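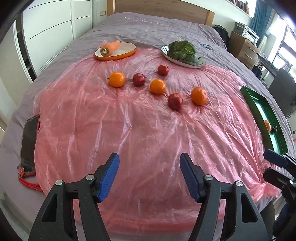
Abb. 1: Obst auf der Folie, Gemüse am Kopfende

Lesezeit: 4 Minuten

So, Einheit 4, Stillleben ohne Tisch! Ich mag das Bett als Unterlage sehr, weil der graue Bezug so ruhig ist und die rosa Folie darüber überall Falten wirft — da hat man gleich Glanzlichter zum Üben. Fangt bitte mit den großen Formen an, die Schalen der Orangen kommen später dran. 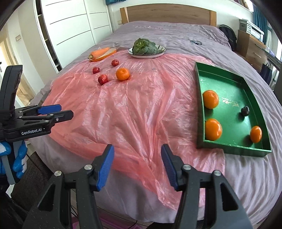 Abb. 2: Karotte und Blattgemüse, jedes auf seinem Teller

Orange auf Orange ist gemein, ich weiß. Sucht bei der Karotte zuerst die Schattenkante und mischt dann einen Hauch Blau dazu (Corina Prantl nimmt Violett, geht auch). Und jetzt zum Tablett — Grün neben Orange leuchtet fast von selbst. 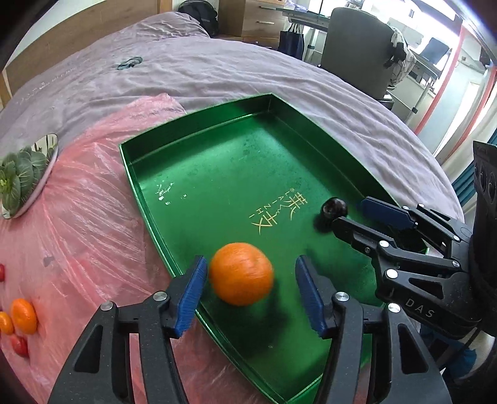 Womit grundiere ich das Papier?
Mit einem dünnen, warmen Grau, gut durchgetrocknet. Papier ab 300 g wellt sich dabei kaum.

Fertige Blätter bitte in die Mappe Jundum legen.

Zuletzt erschienen:
Einheit 3: Falten und Stoffe
Einheit 2: Glanz auf Metall
Farbkreis zum Ausdrucken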